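Thursday, after dinner

Slept badly and got up late. The plan was to start on the bedroom at nine and I started at eleven, after two coffees and a long phone call with the Osten office about the elevator. They can hold it for us from 2 in the afternoon on moving day, not the morning. I wrote it on the back of the gas bill so I wouldn't lose it, then lost the gas bill for half an hour. It was under the toaster.

The move to Cesetby is close enough now that I can't keep walking past the small stuff. The big furniture is easy. It goes on the truck or it doesn't. The small stuff has to be looked at one piece at a time, and most of it has been living on the windowsill and in the bottom drawer since we came here from Lengyel.

So I put things out on the white cover with the thin stripes and the line drawings, where I could see them. Pink cups, white paper cups, the clear jar with the green in it, the black CoolTowel can, the pale green cylinder. I didn't line anything up. Half of it was on its side.

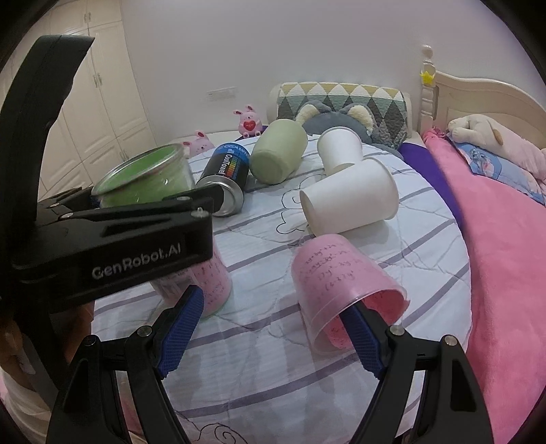

The pink cups with the math on them are staying with us. I thought about it for longer than a plastic cup deserves. They are covered in equations in dark handwriting and I can't follow most of it anymore, and they are not much use as cups because I don't want to wash the writing off. But I know I would look for them in the new place. They can hold pens.

The paper cups I had meant to throw out, then decided they can wait until the last day, when the mugs are packed and we still want something to drink from. The CoolTowel can goes in the bathroom bag. I want to read up on whether it's allowed in the truck, because the Staltier people sent a list of what they won't carry and I have only read the first page. The list is longer than our lease.

Stopped for lunch. Rice and an egg. It had started to rain, and I moved the empty boxes in from the balcony before they got soft. One was already soft at the bottom and I folded it up for recycling. That leaves 6.

After lunch I did the jars. I am bad about jars. I keep them when they're finished, and I keep them when they're not finished and should be. Pale green at the top, pink under it, a white label in Chinese with a lot of very small print. I went looking for a date and gave up on the small print. There is a phone number on there that starts 400, and I'm not going to call anyone about a jar. It can travel in the kitchen box with a bag around it, upright.
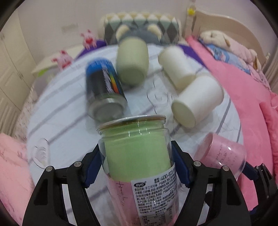
What is left

The soft toys. There are more than I remembered, and they will go in last, around the lamp, so I don't have to buy padding. The gray one can ride up front in the car. The bunny with the red heart too, if there's room.

The pink fleece blanket stays out until the last night. Same with the long pillow with the triangles. I made the mistake in Lengyel of packing all the bedding first and we slept under coats.

The drawer itself still has batteries in it, some good and some dead, all mixed together. I need the tester from the hall closet.

Money

Paid Staltier the deposit, 200. The rest comes to 231 and is due when they unload. I had it down as less than that — I'd forgotten the charge for the stairs at the other end.

Tomorrow: read the second page of the list, buy tape, call about the water. Rain has stopped. Going to bed early.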